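Old doors get a second life at Rieger Hall

18th November

I went down to Rieger Hall in Stestbridge last night meaning to stay for ten minutes and grab a cookie, and I came home two hours later with sawdust on my good coat and a number on a waiting list. So I guess I'm a door person now!

If you missed the flyers, the Stestbridge Door and Window Swap has moved indoors for the winter. It used to run out of a parking lot on Hurov Street, which was fine in June and miserable by the first frost. Ruth Sánchez started it after she pulled the back doors off her own house and couldn't stand to send them to the dump. She put them out front with a sign, they were gone by lunch, and then people kept turning up asking if she had any more.

She does now. There were 92 pieces up for grabs at the first indoor evening – mostly interior doors, plus a good pile of sash windows and one enormous pair from a dance studio over in Jirncombe that had a crowd standing in front of it all night. I wanted those so badly. They would not fit anywhere in my house and I measured anyway.

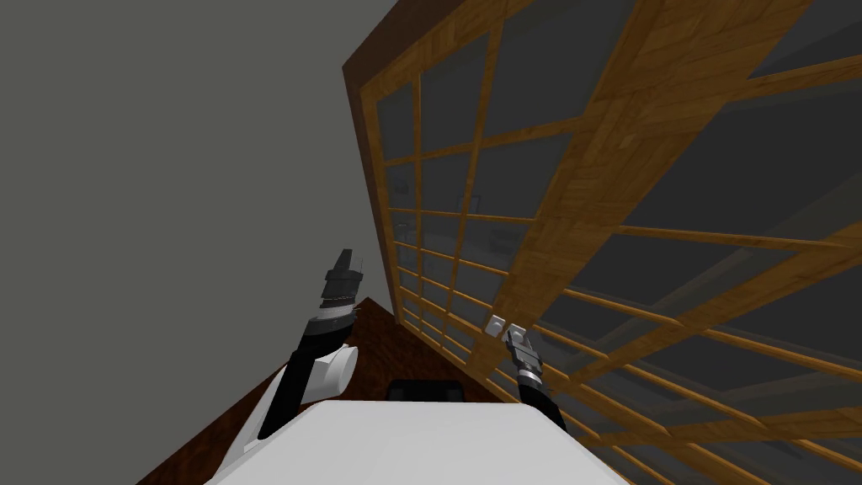
What surprised me was how much of the evening was just people talking. The man next to me had driven in with a closet door in his back seat and the window rolled down so it would fit, and he ended up trading it for two smaller ones and a jar of hinges. A couple who bought their place last spring were going from table to table with a paint chip, asking everybody about trim. I got a long lesson on putty from a stranger and I think I remember half of it.

Paavo Pesonen is running a repair bench at the side of the hall, and that's the part I'd go back for. He'll look at a sticking latch or a loose pane and tell you if it's worth fixing. He charges 7 dollars to re-glue a joint while you wait, and the line was long enough that I'd get there early if you need him. He told me most of the doors people give up on only need a longer screw in the top hinge. (I tried it on my pantry door this morning. It closes! It hasn't closed since we moved in.)

The swap is free to get into. If you bring a door, you can take a door, and if you come with nothing you pay whatever is on the tag. Tags I saw started at 13 dollars and the dance studio pair was the most expensive thing in the building by a mile. Money from the tags has reached 2419 dollars so far this year, and Ruth says it's going toward storage racks so the heavy stuff doesn't have to lean against the wall.

They're doing one more evening before the end of November and then taking a break over the holidays. Bring your measurements, and please bring the height as well as the width – Ruth asked me to put that in, and she asked twice. Paint that's flaking badly can't come inside, so call the hall first if you're not sure about yours. Parking is around the back, past the bike rack.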